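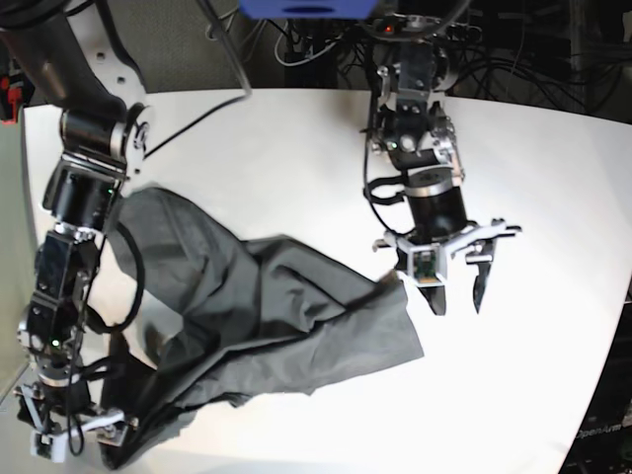

Figura 1. Prenda gris oscuro arrugada sobre la mesa blanca.

Lo que tiramos sin mirar: ropa usada en Hestville
Trabajo de proyecto, Ewurabena Dogbe
03/01/2023

Cuando elegí el tema de la ropa usada pensaba que iba a ser facilito (mi abuela lleva toda la vida pasándonos jerséis de primo en primo, así que me creía medio experta). Pues no. Me pasé semanas yendo a la tienda de segunda mano Quaye y al punto de recogida de Trultomitz, y volví con más preguntas de las que llevaba.

Mi pregunta de partida era qué hace que la gente se deshaga de una prenda. Repartí una encuesta en el instituto y en el mercado, y me contestaron 163 personas, ¡muchísimas más de las que esperaba! La respuesta más repetida fue "ya no me la pongo", que no explica gran cosa, la verdad. Tendría que haber dejado un hueco para escribir el motivo con calma. Apuntado para la próxima.

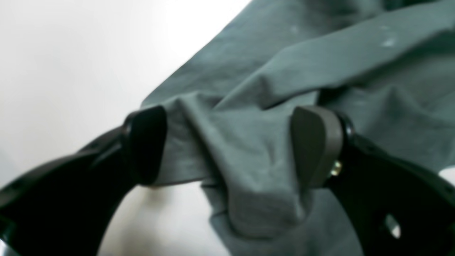

El tejido importa más de lo que yo creía. En Quaye me enseñaron a tocar la ropa antes de leer la etiqueta: el cuello, los puños, las axilas, por ese orden. También me hicieron coger un pliegue y soltarlo, para ver si la tela recupera la forma. Un pellizco como el que se ve en la tela gris verdosa de la foto ya sirve para empezar, aunque luego hay que mirar la prenda entera a contraluz. Yo al principio fallaba casi siempre y daba por buenas camisetas con la tela pasadísima.

En Trultomitz el trabajo es otro. Allí se pesa todo, y el mes que me dejaron consultar en su cuaderno sumaba 942 kilos, de los cuales 700 se mandaron a Jitico, el almacén donde se clasifica para trapos y relleno. El resto se quedó para vender o regalar. Me dio un poco de pena, porque yo venía con la idea de que casi todo acababa en otro armario. 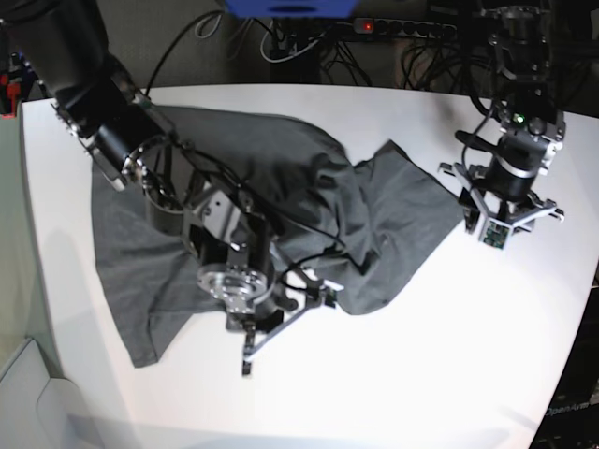

También probé a arreglar ropa mía, que era la parte práctica del proyecto. Rescaté dos prendas: una falda con la cremallera rota (quedó bien, la llevo puesta mientras escribo esto) y un jersey con un agujero en el codo que zurcí con lana de otro color, y que ha quedado... digamos que original. Tardé una tarde entera en el codo.

Me falta volver a Trultomitz en marzo, cuando la gente hace el cambio de armario, para comparar los kilos con los de invierno. Ya me han dicho que puedo ir, pero que lleve guantes y que no me ponga nada blanco.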